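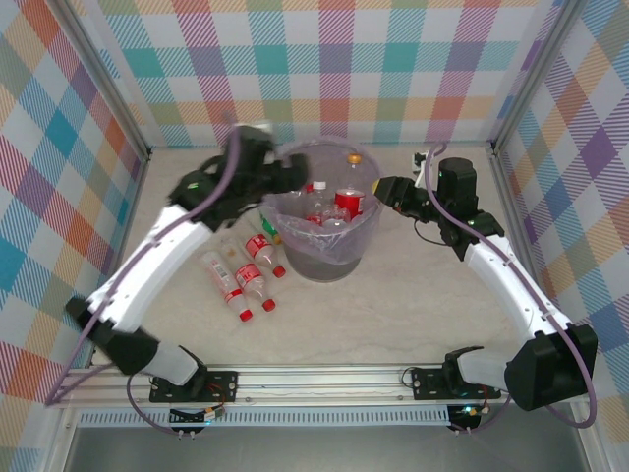
Two arms on a rail, with a clear plastic bucket between them.

Home | Reviews | Features | Visits | Archive

Visit Report: The Ciltwood Film Archive Open Day

Print | E-mail this page

Ciltwood opens its storage and transfer rooms to the public once a year, in June. The collection is mostly low-budget horror and science fiction, held on 16mm and 35mm. It runs to 3000 reels, stored flat in vented cans.

The tour started at the cold vault. Color prints are kept on the lower shelves and black-and-white safety stock above them. Each can carries an acid test strip, and any reel that reads above level 2 moves to a separate room for vinegar syndrome. Visitors see that room through a window only.

Transfer work is done on a Ridex scanner with a wet gate, which hides base scratches but does little for damage to the emulsion. The demonstration reel was from Gagnon, a monster serial that survives in 6 chapters. Splices had been remade by hand before scanning. Chapter four has no soundtrack for its first reel — the optical track was printed out of alignment and has not yet been rebuilt.

Cleanup is handled in Droko, frame by frame where the automatic pass fails. Rain, smoke and laboratory sparks are the usual trouble, as the software reads them as dirt. Operators mark those shots and switch the filter off.

The screening room seats 30. We were shown one chapter at 24 frames per second from a new print, with the original cue marks left in. Contrast was good and the grain had not been smoothed. Tours leave on the hour, and the last one skips the vault.

Comments (2) | Shares (6)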